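Questions I get asked a lot

Do you take one-off jumpers, or only bulk orders?

Both! I started out mending for neighbours, so a single windcheater with a dodgy cuff is very welcome. Bulk is anything over 50 pieces and gets its own price list.

Can you match an old colour?

Usually, yes. Post me a snip from an inside seam and I'll check it against my thread drawers — navy is the tricky one.

How long will it take?

Allow 3 weeks, longer in March when the footy clubs all wake up at once.

Will the lettering survive the wash?

Stitched letters, sure. Printed ones like a cold wash, inside out, on the line in the shade. Same goes for a windcheater with a big patch on the front, like the pale blue one with 27 BOS in dark blue on cream — keep the iron well away from any print beside it.
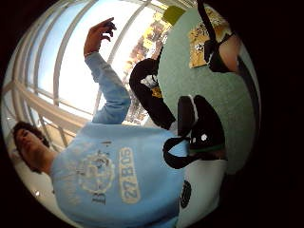
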